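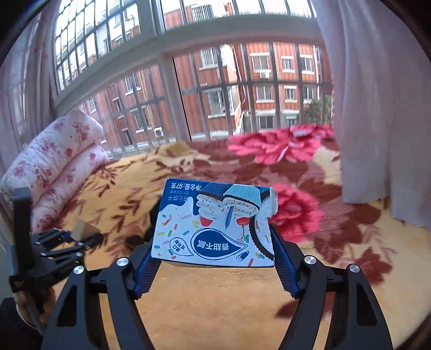 gripfast_lou
Can we talk about the grip rules in our collection guide? I'm on my second month of handheld gripper work, and the section on packaging is one sentence long: "grasp securely without deforming the item." Fine for a carton. With something like the cupcake-print biscuit box you can put a pad flat on each side and the thing stays a box. Then you get to bags and the rule falls apart, because every bag deforms the second you touch it. My lead wants me to throw out any take where the package changes shape. I went through my last batch of 80 and tossed 16 on that rule alone, and it hurt! What does everybody else's guide say?

tern_and_dash
Ours splits it up. Rigid packs: no visible dent. Soft packs: any shape change is OK as long as the seal holds and nothing gets dropped. We stole the wording from an old Bramow handout and it's been fine ever since. Sixteen is a lot to lose over crinkles, I'd fight that one.

Brunello Carbone
I'd be careful with "any shape change is OK." I review takes for the Lurnodwood project and people read that as permission to crush. A bag of chips squeezed down to crumbs still has its seal. I'd write it as "close until the item stops slipping, then stop closing." You can check that on playback, and new people get it on day one.

gripfast_lou
Ooh, I like that. But how do you check slipping on a twisted bag? The film slides around over whatever's inside it, so it looks like slip even when the jaws have it just fine.

Brunello Carbone
Watch the printing next to the pads. If the letters near the jaw stay put relative to the jaw, it's held. If they creep, it's slipping. Ignore the top of the bag, it'll flop all over the place.

mossback716
Gonna disagree with both of you. Outcome is the only thing that should be in the rule. Did it get from A to B, is it still sellable, done. We had 7 grip criteria at Tamex and reviewers couldn't agree with each other on half of them. More rules, more arguing, same takes.

tern_and_dash
Sellable according to who though? I can't tell that from video and neither can you lol

mossback716
Fair. I'd still rather argue about one line than seven.

gripfast_lou
OK, I wrote up a draft with a bit from everyone. The green bag is the kind of thing I mean for the soft section: crumpled, twisted, standing upright between the jaws, and I'd want a grip like that to be a keeper under the new wording. Tear it apart please.
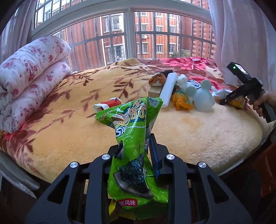

Draft grip rules, v2

1. Rigid packs (boxes, cartons): pads flat on opposite sides, no new dents.
2. Soft packs (bags, pouches): close until it stops slipping, then stop. Wrinkles and twists are fine.
3. Judge slip by the printing closest to the pads.
4. Burst seal or dropped item: keep the take, tag it as a fail. Don't delete it.
5. Can't decide? Second reviewer, and their call stands.

tern_and_dash
Yes to 4!! We deleted fails for months and then someone upstairs asked for them.

Brunello Carbone
Rule 1 needs a line for boxes that were already dented before you started. Otherwise good. Zariņš has a before-and-after still in theirs, might be worth copying.

mossback716
Five is better than seven. I'd still cut 3 but I can live with it.

gripfast_lou
Adding the dent line tonight and sending it to my lead. Will report back if I get my 16 takes back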